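Accueil Forums Balcon et terrasse Membres
Rechercher dans le forum... OK
Imprimer | Envoyer par e-mail

Tomates cerises sur balcon plein sud, quelle variété ?

basilic_715
Bonjour à tous ! Première année de balcon et je suis déjà complètement mordue. J'ai pris deux pieds de Jokadmont chez Corkix, ils font déjà la hauteur de la rambarde !! Vous arrosez combien en juillet ?

terreau-nava
Bienvenue ! Un bac de 25 litres par pied minimum, et arrosage le soir. La Jokadmont est une merveille, sucrée comme tout.

margelle
Pas d'accord pour le soir. Chez moi ça m'a valu le mildiou deux étés de suite. Le matin, au pied, jamais sur les feuilles.

terreau-nava
Sur un balcon plein sud à l'abri de la pluie ? Jamais vu une tache ici.

margelle
Tant mieux pour toi, mais tout le monde n'a pas ton exposition :)

basilic_715
Merci, j'essaie le matin alors ! Pour gagner de la place je réorganise tout le balcon.

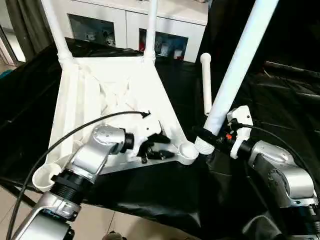
Du coup les bacs passent côté mur, avec le basilic entre les deux pieds et des œillets d'Inde devant. J'ai trop hâte de la première salade !

terreau-nava
Le mur va rendre la chaleur la nuit, elles vont adorer. Paille bien épais quand même.

Imprimer | Envoyer par e-mail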